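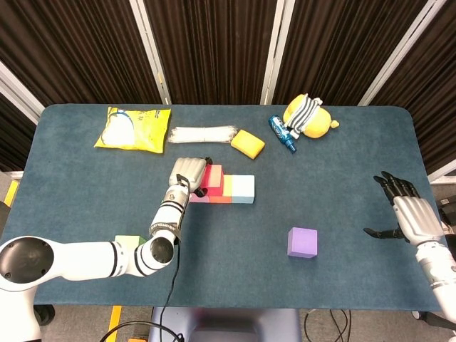

Left hand over the stack, right hand parked palm down. Head cam.

11 Sep 2018
Hands, foam blocks, left vs right. Continues from the April pages.

Writing this fast, want to get the logs copied before Joar needs the disk.

Goal was simple: same blocks, same table, Teso hand settings against the old Draltero ones, and see which one we keep for the block sorting task. Both arms on the same controller so the only thing that changes is the finger current profile and the close speed. In theory. See below re: wrist offset.

Setup
Carpet top left on. Zübeyde wanted it off for a bare surface, I think the carpet helps, blocks don't skate when a finger touches first. We agreed to leave it and do bare later.
Foam blocks in the staircase, tall magenta one with the little peach one on top. Purple cube out front by itself as the easy target. Green one over by the left arm is NOT part of the set, ignore it in the logs.
Back row is for the second half: bag, cable ties, sponge, spray can, the yellow plush. Didn't get through all of it.
Curtain closed behind. Keep it closed, the segmentation behaves better with one dark thing back there.

Left arm
Homed fine. Came in high over the stack and down at an angle, fingertips curled before contact. Approach angle is still too shallow for my taste. With the forearm coming up like that the wrist has to bend a lot to get the fingers pointing down, and then there isn't much roll left over. Joar says raise the shoulder waypoint. Will try, have to redo the collision box if so.

Draltero profile first. Closes quick, squeezes hard, foam dents and then pops back when you release, which throws the block a little. On the pink one low at the left end it pushed the next block over before it got a grip. Reset stack, again, same.

Teso profile after. Slower close, lighter. Much nicer on foam. Holds the peach block without squashing it. Downside, it gives up early: if the thumb lands on an edge it decides it has contact and stops, and you lift off with the block hanging by a corner. Dropped it that way 2 times. Threshold is at 3,000 raw counts, same number on both hands, and I don't believe the two hands have the same zero. Need to read the idle value with nothing touching and subtract. Should of done this first.

Right arm
Mostly waiting its turn. Palm down, fingers a bit curled, that's the new rest pose Zübeyde put in. Better than the old flat one, thumb stays tucked under and doesn't catch on things when the arm swings in. One thing, the rest pose sits low enough over the table that a tall object on that side would get clipped. Raise it before anyone does the handover runs.

Tried the purple cube with the right. Fine with both profiles, every time. Too easy, tells us nothing about the difference. Move it closer to the stack next time so the fingers have less space.

Cable
The left wrist cable is a nuisance. Runs down over the table and off the front edge. When the arm reaches far it drags across the carpet and the camera picks it up as an edge, and one planned path went straight over where it lay. Noma said route it back along the forearm with clips at the elbow. Needs slack at the elbow joint or it'll pull. Ask for the short velcro ones, not zip ties, we re-do this every week.

Back row, what we got to
Sponge: fine, Teso. Draltero flattens it.
Spray can: on its side it's hard for both. Fingers slide round the curve. Teso doesn't squeeze enough, Draltero does but rolled it into the plush first. Seperate those two next time, can't tell what moved what from the log.
Bag: not done.
Cable ties: one try, fingers closed on top of the bundle and came up with nothing. Needs a pinch pose, don't have one.
Plush: not done.

Camera
Head view is OK for the stack but the hand hides the left end the moment it's in position. So the last bit of the approach is blind, basically going on the pose from before. Boström mount for a wrist camera is drawn but not printed. Until then, stop 4 cm up, back off sideways, take a look, go in. Slow but we'd know where the block is.

Where it stands
Keep Teso for foam and soft stuff. Keep Draltero loaded as the second profile for the can, maybe turn the close speed down and leave the force. Zübeyde is against having two profiles, wants one with a force ramp. She's probably right, I just don't want to write it this week.

To do
- idle values, both hands, fingers open (me)
- shoulder waypoint + collision box (Joar)
- raise right rest pose (Z.)
- cable clips
- check wrist offset on left, tip looked a bit off from the planned point all through, might be the hand plate
- redo the pink block with the fixed threshold before changing anyhting else

Logs are in the Teso folder, not the shared one. Joar has the disk until lunch.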